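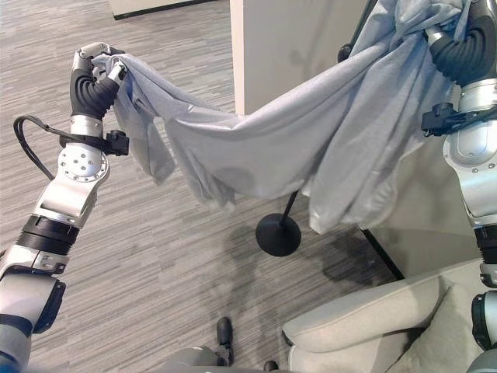

Light gray cloth, held up at both ends.

1/ Thread on fabric weight, which is where most online fabric orders go wrong. Shops list it as GSM, grams per square meter. Higher number, heavier cloth. It tells you mass per area and nothing else.

2/ You can check it at home with a ruler and a kitchen scale that reads to a gram. Cut a square 10 cm on a side. Weigh it. Multiply by 100. A 2 g reading means 200 GSM, but a 1 g scale could be off by 50 either way at that size.

3/ So use a bigger piece. Weigh the whole cut, then divide by length times width in meters. I had a remnant of Mengal twill, 2 m by 1 m, and it came in at 474 g. That's 237 GSM. The label said 240. Fine.

4/ US shops often use ounces per square yard. Multiply by 33.9 to get GSM. Watch for "linear yard" in the listing, where the weight depends on the width of the bolt. Badinitz lists both in the same column, unlabeled. I've written to them twice.

5/ Weight is not thickness. A loose brushed flannel and a tight canvas can share a number and behave nothing alike. Thickness needs a gauge with a fixed foot pressure, or the reading changes with your thumb.

6/ Weight is not opacity either. That depends on yarn, weave and color. Hold it up to a window.

7/ Weigh before and after the first wash. Shrinkage raises GSM: lose 5% in each direction and the same fibers sit in 90% of the area. Sizing washing out pulls it the other way. My Geso linen did both and ended up where it started.

8/ Let it sit in the room overnight before weighing. Cotton takes up moisture from the air and a humid October will show on the scale.

9/ Next thread is thread count, including how Clastow gets to 1,000.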